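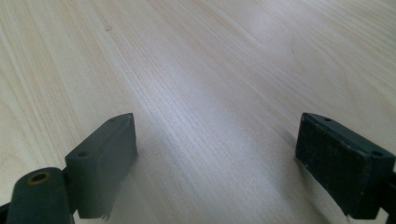
I came to oiling wood rather late, after years of grabbing whatever spray was nearest the sink and hoping for the best, and I'd like to save you some of the sanding I had to do as a result. My first table was a hand-me-down from my aunt, all rings and sticky patches, and it took me most of a wet December to bring it back (with a good deal of tea, and the radio on, and the cat shut firmly in the hall!). Pale wood is the fussiest of the lot, I think. When the colour is that creamy beige and the grain opens out into big curving swirls, every drip of beetroot and every splash of coffee wants to be noticed, so it pays to get into good habits early.

Everyday wiping

A cloth wrung out in warm water with a tiny drop of washing-up liquid is all you need most days. Wring it, then wring it again. Wipe along the grain, rinse the cloth, go over it once more, and dry with an old tea towel straight away. I used to leave mine to dry on its own while I got on with the dishes, and I'm sure that's how I ended up with the rough, furry feel you get when the grain lifts.

Please don't use bleach, or those creamy scouring cleaners, or the green side of the sponge. I've done all three at one time or another and regretted them all.

Water rings

White rings are usually sitting in the finish, and they often come out more easily than you'd fear. Lay a dry cotton cloth over the mark and press with a warm iron, no steam, for a few seconds at a time, lifting to look in between. Patience is the thing. My neighbour Senyo swears by a dab of mayonnaise left on overnight, and I will admit it did work on his sideboard, though the front room smelt like a sandwich until lunchtime.

Black rings are another matter. Those are generally down in the wood itself, often from a wet tin or a plant pot, and you'll be looking at sanding or one of the oxalic acid cleaners. If you go down that road, wear gloves and goggles, open the windows, and read the packet from start to finish before you so much as open it.

Sanding and oiling

If the whole top has gone tired, set aside a weekend. You'll want a cork block and a couple of grades of paper, and I'd start no coarser than 120 grit on a softer wood. Go with the grain, keep the pressure even, and resist the temptation to dig away at one bad spot, or you'll have a dip there for ever more. Finish with something finer, hoover up the dust, and wipe over with a barely damp cloth.

Then the oil, which is the part I love. Pour a little on a lint-free rag (old pillowcases are perfect), rub it in thinly, leave it 20 minutes, and wipe off every bit that hasn't soaked in. Leave it overnight and do it again. Two thin coats will look far better than one thick one, which goes tacky and picks up every crumb in the house. Try it on the underside first, as most oils warm the colour a shade or two and you may prefer a clear hard wax if you want to keep things pale.

One serious word about those rags. Oily cloths can heat up by themselves and catch fire if they're left screwed up in a bin. Spread them flat outdoors to dry completely, well away from anything that burns, or soak them in water and keep them in a lidded metal tin until you can get rid of them.

Sunlight

Pale wood yellows in a sunny window, and it does so very unevenly if there's a fruit bowl parked on it. Move the bowl, move the lamp, turn the whole table end to end every few months if you can find someone to take the other side. I drag mine round whenever I change the curtains over.

Next time I'll be getting on to wobbly chair legs, as Aminu wrote in to ask about his kitchen set and I've two of my own that need seeing to.

37 comments
62 shares

Sign up for our newsletter and get new household tips in your inbox. You can unsubscribe at any time.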